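## 4.2 What spin bowlers told us about the long spell
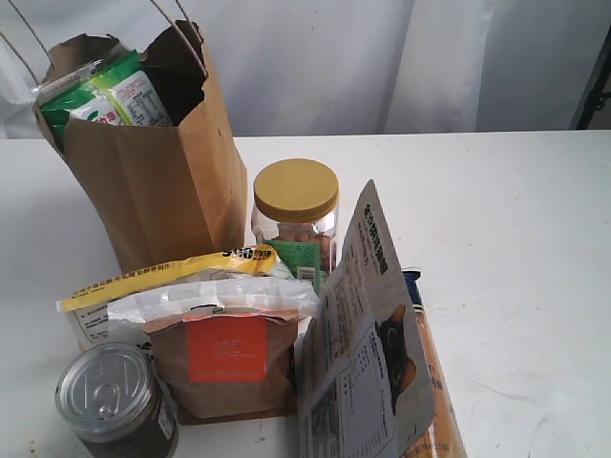 *Figure 3. Paper bag, snack package and yellow-lidded jar. Photo: Doaa Bouzid.*

I went into the interviews expecting to hear a lot about fingers. Blisters, split skin, that sort of thing. We did get some of that, but what the club spinners really wanted to talk about was boredom, and I've had to rebuild half of this section around it.

A quick reminder of the numbers. We logged 382 spells by 13 slow bowlers in the Sampaio league, and for this section I'm only looking at the ones that ran past 11 overs without a break. (Section 3 has the rules for what counts as a break. A drinks interval doesn't, an injury stoppage does, and yes, we argued over that for most of December.) Revathi Varghese and I then sat down with each bowler and played back their own spells, ball by ball where we had the tape, and asked what they'd been trying to do.

The leg-spinners were the talkers. One of them, who bowls for Skullport, told us that she stops planning single balls once she's well into a long spell and starts planning whole overs. "I get bored with my stock ball before the batter does," she said, "and that's when I bowl something silly." I love that quote! It also fits what Revathi found in the ball logs, where the googly turned up in clumps late in a spell, often straight after a couple of quiet overs and with no new batter at the crease to explain it.

Finger spinners were a different story, and I'll admit I found them harder to read. Most said they'd happily bowl the same ball all afternoon if the captain let them. Two of them said the captain was the problem: a field change they hadn't asked for threw them off far more than being hit for four. Lakshmi Kamath, who coded the transcripts with me, had this down as a separate theme from the start, and I've come around to her view. I'd been lumping it in with general grumbling about captains, and we had plenty of that too.

I should say something on memory, as one of our readers raised it. Bowlers are pretty good at remembering wickets and pretty bad at remembering dot balls. When we asked them to describe an over before seeing it, they tended to slide the wicket toward the end and drop whatever came after it. So wherever a claim here rests only on recall, I've marked it in the transcript tables, and I'd go easy on those rows.

The batters' side is thinner. Indira Fernandes spoke to a few top-order players from Gokska who had faced the longest spells, and they mostly described waiting. None of them noticed the late googlies coming in clumps, though one remembered being out to the second of a pair and is still cross with himself. I come back to his innings in Section 4.3, along with the left-handers.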